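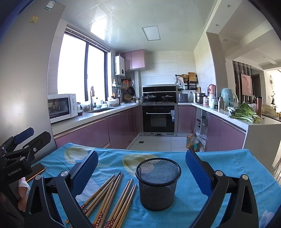 The question of what a household should keep, and for how long, has occupied me for much of this year. My late aunt's house on Hundgate was cleared in March, and the task of sorting her papers fell to me. I had expected a week of light work. It took most of two months, and I wish to set down some of what was learned while the details are fresh.

My aunt kept household accounts from the year of her marriage until the last winter of her life. They fill 189 notebooks, nearly all of the same kind, with a stitched spine and a gray cover. Each page is ruled by hand into 4 columns: the date, the shop, the goods, and the sum. She did not write about her feelings and seldom mentioned the weather. A reader who wants a diary will be disappointed. A reader who wants to know what a family in Millwood ate, mended, lent and went without will find it all set down in pencil.

The first matter was order. The notebooks had been stored in fruit boxes, and the boxes had been moved at least twice, so that the years were badly mixed. I began by arranging them according to the date on the first page. This proved unwise, as my aunt had the habit of starting a notebook, putting it aside, and returning to it when paper was short. The date on the last page is the safer guide. I would also advise anyone in the same position to write on slips of paper and to leave the covers unmarked. 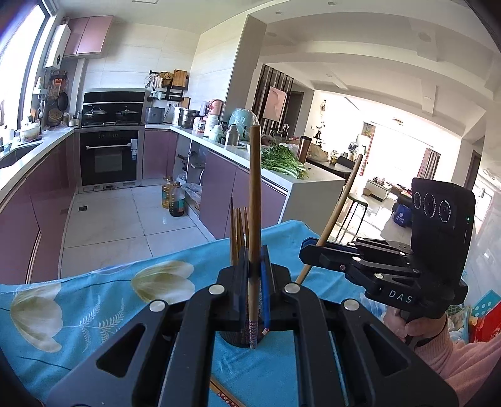
The second matter was what to do with loose items. Receipts, seed packets, recipes and a number of letters had been placed between the pages. It is tempting to gather all such things into one folder. I was advised against it by Hervé Deschamps, who spent his working life in a county record office and was kind enough to answer my letters at length. A receipt found beside the entry it belongs to is evidence of that entry, he wrote, and a receipt in a folder is only a receipt. I have therefore left every loose item where it was found, with a thin sheet of plain paper on either side.

Some of the entries remain a puzzle. The name Quinlan appears every autumn for eleven years, always with a small sum and never with any goods. My mother believes he sharpened knives and shears. My cousin is equally certain that he was paid for the use of a field. I have found no letter that settles the point, and the name stops without remark.

There is also one very large entry, of 3,880, written alone in the middle of a page and underlined. It was the price of the roof. On the pages that follow, the purchases become noticeably plainer for a long time – less meat, no ribbon, a good deal of barley.

The notebooks are now in my spare room, on low shelves away from the window. The family has agreed that they should stay together, although it has not yet agreed where. Two of my cousins would like them to go to the Millwood library, if the library will have them. I intend to write to the librarian before the summer, and in the meantime relatives who wish to consult a particular year may ask me for it by letter or telephone.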